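Tabletops and Trays: Gallery

Posted 04/11/2018

Stone-look tops are popular for craft rooms and workrooms because they hide crumbs and small marks. The pages on this site cover care and wear. The pictures on this page are of a mottled top with a yellow-orange dish or tray on it. Click either one for the larger size.

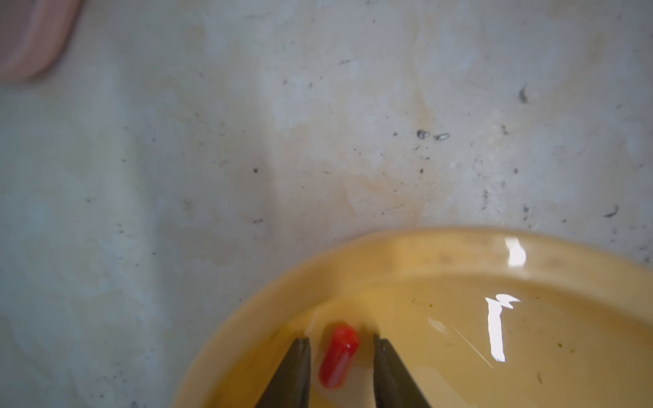

A raised rim holds a shallow layer of liquid. The red capsule is near the lower left of the dish. 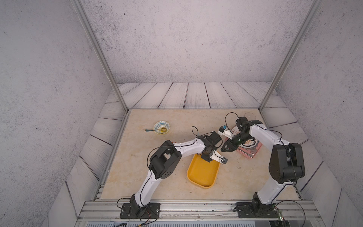 Rounded corners on the tray, tan mottling and dark specks on the top.

A reader in the Tandwood area wrote in August that a tray has done more for her table than any sealer. She wipes the top every 7 days and puts a thin cloth under anything with a hard base. Her tray cost less than the Zodari polish she used to buy, and she would like to know if the 30-inch size is still sold.

More galleries: Shelves, Sinks, Workbenches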